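Drivano: recogida del servicio de té en entornos domésticos
Ficha de datos, versión 2

Resumen

Drivano reúne fragmentos breves anotados de una tarea doméstica concreta: recoger los elementos de un servicio de té sencillo y agruparlos en una bandeja. El material cubre el hervidor eléctrico, las tazas, los vasos, los recipientes de azúcar o té y los utensilios pequeños que suelen acompañarlos. No cubre el lavado, la preparación de la bebida ni el guardado posterior en armarios.

La versión actual contiene 3142 fragmentos revisados. La anotación inicial comprendía 3388; los 246 restantes se retiraron durante la revisión (véase el apartado Exclusiones). El vocabulario de objetos tiene 18 categorías.

Responsable de la anotación: So-yul Sung
Responsable de la revisión y del vocabulario: Imogen Ashworth
Fecha de esta versión: 2024-02-17
Idioma de las anotaciones: español, con nombres de categoría en minúsculas y sin tildes en los ficheros

Alcance de la tarea

Una recogida empieza cuando se toca por primera vez un elemento del servicio con intención aparente de cambiarlo de sitio y termina cuando las manos dejan de intervenir en la bandeja. El orden es libre. En parte del material el hervidor se coloca primero y las piezas pequeñas ocupan el espacio que queda; en otra parte sucede lo contrario. No se ha impuesto una secuencia canónica y las anotaciones no califican ninguna como correcta.

La superficie de partida suele ser una mesa baja. La bandeja puede estar en la misma mesa, en el suelo o sobre un taburete. El subconjunto Trikley agrupa las recogidas en las que la bandeja se apoya en un taburete bajo junto a la mesa, con el trabajo repartido entre dos alturas. Los tres elementos que quedan sobre la mesa en el siguiente fotograma de Trikley – una taza de cerámica tumbada, un vaso de papel con un poco de té y un vaso de vidrio también tumbado – llevan etiquetas distintas, y solo el vaso de papel recibe el atributo con_contenido.
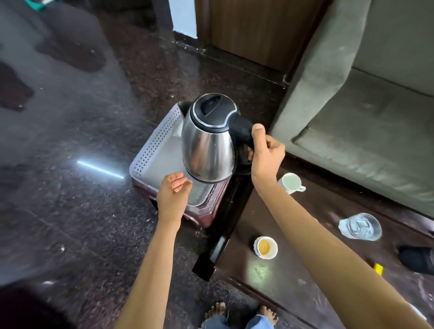
Vocabulario de objetos

Las 18 categorías se listan en el orden en que figuran en categorias.csv:

1. hervidor
2. base_hervidor
3. taza
4. vaso_papel
5. vaso_vidrio
6. frasco
7. bandeja
8. recipiente_tapa
9. tapa_suelta
10. cuchara
11. utensilio_indeterminado
12. colador
13. azucarero
14. pano
15. taburete
16. mesa_baja
17. pieza_pequena
18. no_identificado

Notas sobre categorías concretas:

hervidor. Incluye el cuerpo, la tapa y el asa. La tapa no se anota por separado mientras permanezca unida al cuerpo, aunque esté abierta.

base_hervidor. Se anota siempre como objeto independiente. En la versión anterior se fusionaba con el hervidor cuando ambos se superponían, y eso producía cajas que cambiaban de tamaño de forma brusca al levantar el hervidor. El cable forma parte de la base si es visible la unión. Si no lo es, se etiqueta como no_identificado.

vaso_papel y taza. La distinción se hace por material y no por tamaño ni por presencia de asa. Una taza cuya asa queda oculta sigue siendo taza.

recipiente_tapa. Recipiente de plástico o metal cerrado. Cuando solo se ve la tapa y hay indicios suficientes de que está puesta, se usa esta categoría con el atributo parcial. La etiqueta tapa_suelta se reserva para tapas separadas de su recipiente.

pieza_pequena. Tapones, capuchones, tetinas, anillas y piezas similares cuya función no se puede establecer con seguridad.

no_identificado. Categoría de uso ordinario. Se prefiere a una etiqueta incierta y no penaliza en el control de calidad.

Atributos

Cada objeto lleva hasta cuatro atributos:

estado: en_pie, tumbado, invertido, sujeto, indeterminado
contenido: con_contenido, vacio, gotas, indeterminado
ubicacion: mesa, taburete, suelo, bandeja, mano, otra
visibilidad: completa, parcial, minima

El valor vacio exige que el interior sea visible. Un hervidor con la tapa cerrada recibe siempre indeterminado en el campo contenido, y lo mismo se aplica a los recipientes opacos. No se anota temperatura. El valor gotas se introdujo para vasos de vidrio con líquido adherido a la pared y sin volumen apreciable en el fondo.

El atributo ubicacion describe el apoyo inmediato. Una taza dentro de una bandeja que descansa sobre un taburete tiene ubicacion = bandeja; es la bandeja la que tiene ubicacion = taburete. Si solo asoma el borde del apoyo y su tipo no se distingue, el valor de la bandeja es otra.

Disposición dentro de la bandeja

Además de las etiquetas por objeto, cada fragmento final incluye un registro de disposición con la ocupación relativa por zonas. La bandeja se divide en una rejilla de 2 columnas, trazada a lo largo del lado mayor, y se anota qué categoría domina en cada una. En bandejas rectangulares de pared calada las asas recortadas de los lados cortos sirven de referencia para orientar la rejilla.

El caso más denso es el de un hervidor colocado entre piezas menores. El hervidor domina su columna casi por completo y las tazas se alinean en la contraria. En el fotograma que sigue el registro es: columna izquierda, hervidor; columna derecha, taza (4, en_pie). El utensilio amarillo situado entre ambos se etiqueta como utensilio_indeterminado, la pieza morada clara como pieza_pequena y la tapa rosa como recipiente_tapa con visibilidad parcial. El número de su adhesivo se transcribió como «51?», con el signo que marca las lecturas dudosas.
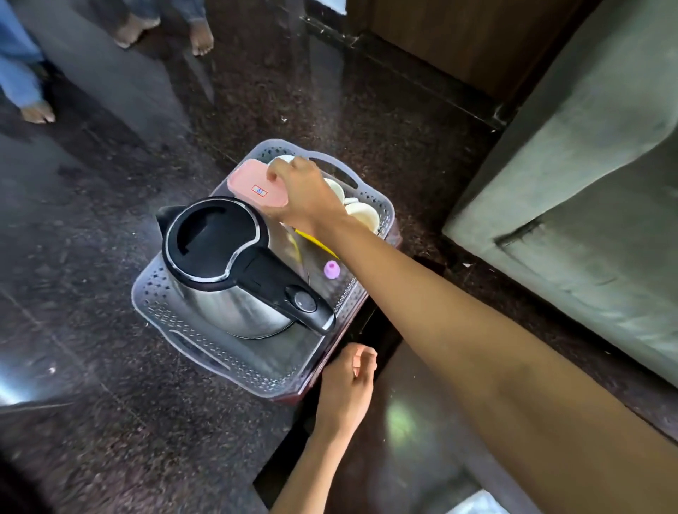
Formato de los ficheros

La distribución contiene los siguientes elementos:

fragmentos/ – secuencias, una por carpeta
objetos.csv – una fila por objeto y fotograma anotado
disposicion.csv – una fila por fragmento con bandeja visible al final
categorias.csv – vocabulario y equivalencias con la versión anterior
exclusiones.csv – identificador y motivo de cada fragmento retirado
cambios.txt – historial

Los CSV usan punto y coma como separador y codificación UTF-8 sin BOM. Los campos vacíos indican que el atributo no es aplicable; para valores desconocidos existe indeterminado. No son intercambiables, y el script de validación rechaza los ficheros que los mezclan.

Campos de objetos.csv:

id_fragmento
num_fotograma
categoria
estado
contenido
ubicacion
visibilidad
texto_visible
revisado_por

El campo texto_visible recoge rótulos, números y marcas impresas. Las lecturas inseguras terminan en signo de interrogación. No se completan palabras cortadas.

Proceso de anotación

La anotación se realizó con Wenent, con una plantilla propia que fija el orden de los campos. Primero se marcan los apoyos (mesa, taburete, bandeja), después los objetos grandes y por último las piezas pequeñas. So-yul Sung anotó la primera pasada e Imogen Ashworth revisó el conjunto completo.

Los desacuerdos se concentraron en tres pares: cuchara y utensilio_indeterminado, frasco y vaso_vidrio, recipiente_tapa y tapa_suelta. El segundo par es el más difícil dentro de la bandeja, donde el vidrio queda detrás del asa del hervidor y no se aprecia la boca. Se resolvió a favor de vaso_vidrio solo cuando el borde superior era visible; en los demás casos se asignó no_identificado.

Las huellas, manchas y restos sobre la mesa o el suelo no se anotan. Tampoco los reflejos. El granito pulido y el acero del hervidor producen duplicados aparentes que la primera pasada marcó en varias ocasiones como objetos reales; todos los casos detectados están corregidos en esta versión.

Exclusiones

Motivos de retirada, con el código usado en exclusiones.csv:

E1 – ningún elemento del servicio cambia de sitio
E2 – la bandeja no aparece en todo el fragmento
E3 – duplicado de otro fragmento con distinto corte
E4 – rostro o documento personal legible

Un fragmento con varios motivos lleva únicamente el primero por orden de código. Los identificadores retirados no se reutilizan.

Limitaciones conocidas

El repertorio de vajilla es reducido. Predominan las tazas blancas de cerámica y los hervidores de acero inoxidable con piezas negras, de modo que el color no debería usarse como indicio de categoría.

Las bandejas de rejilla plantean un problema de contorno. Los huecos de la pared dejan ver el suelo o el apoyo, y las máscaras se trazaron por el perímetro exterior sin descontar las perforaciones. Quien necesite el área real de plástico tendrá que volver a segmentar.

Las tazas colocadas en fila quedan ocultas en parte por el antebrazo durante la colocación. El recuento de disposicion.csv se hizo sobre el fotograma más despejado y puede no coincidir con el número de filas de objetos.csv en un instante dado.

No hay anotación de fuerza, peso ni nivel de llenado del hervidor.

Cambios respecto a la versión anterior

Separadas las categorías hervidor y base_hervidor.
Añadido el valor gotas al campo contenido.
Añadido el registro de disposición.
Corregidos los reflejos marcados como objetos.
Renombrado el subconjunto «taburete» a Trikley. Los identificadores no cambian.
Integrado el lote Mohammed, antes distribuido aparte, con sus etiquetas convertidas al vocabulario común.

Pendiente

La conversión del lote Mohammed dejó sin asignar el atributo visibilidad en parte de las filas de utensilios. Se completará en la actualización de marzo. Hasta entonces el validador emite un aviso para esas filas y no detiene la carga.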